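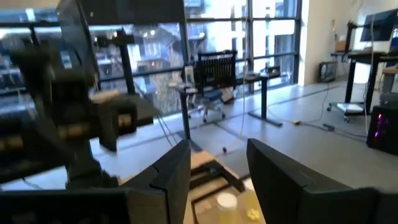
The window end, with the desk and the mesh-backed chair, on a bright day in September.

News from the window end

Those of you who come up to Zondley House only now and then may not have noticed what has been going on at the far side of the second floor, so I thought I would give it a few paragraphs this month, with apologies to the people who sit there every day and know it all already.

When we took on the Himby rooms, the big window was the thing everybody fell for. It goes right down to the floor, it looks across at the buildings opposite with all their rows of windows, and there is even a bit of tree to rest your eyes on (I have become very fond of that tree, and I still couldn't tell you what sort it is). For a long while, though, we treated that end of the room as a corridor. Boxes were put down there on the way to somewhere else, and a coat stand lived there for the best part of a year.

Over the summer we had a proper clear-out. Thirteen boxes went down to the basement, a good many more went to recycling, and one of the dark-topped desks was moved up against the glass with a chair to go with it. The chair is one of the black ones with the tall ribbed back, which I know some of you swear by and some of you can't bear. If you are in the second group, please do swap it for another while you are working there, but wheel it back afterwards, as it has a habit of turning up in the kitchen.

We have tried to keep the desk fairly clear, so that whoever wants it can simply sit down and spread their papers out. The light is lovely, especially in the morning, and I have got through more reading there in a few weeks than I managed all spring at my own desk with my back to the wall. A word of warning about the middle of the day, when the brightness can be rather fierce and you may find yourself squinting at your screen. Blinds have been ordered from Fawzy, in a plain grey, and we are told to expect them before the clocks go back. I will believe it when I see them, but they were very pleasant on the telephone.

A few small requests while I have your attention. Please keep lids on your cups near the work tables, and take the cups away with you when you go. We found 16 on the shelves and sills during the clear-out, including one that I am sorry to say was mine. Snack wrappers and crumpled bits of paper can go in the new bin by the door. And if you plug anything in over by the window, do tuck the cable along the skirting so that it isn't stretched across the floor where people walk.

The desk can't be booked for now. We talked about putting it on the room calendar alongside Lundodano, the little meeting room, and decided to see how we got on without. If it becomes a scramble we will think again. In the meantime it is first come, first served, and if you have been there all morning it would be kind to let somebody else have the afternoon.

Suggestions for the rest of that side of the room are very welcome. So far I have had two votes for a large plant, one for an armchair and one for putting the coat stand back. Slips can go in the tray outside room 107, or just catch me on the stairs.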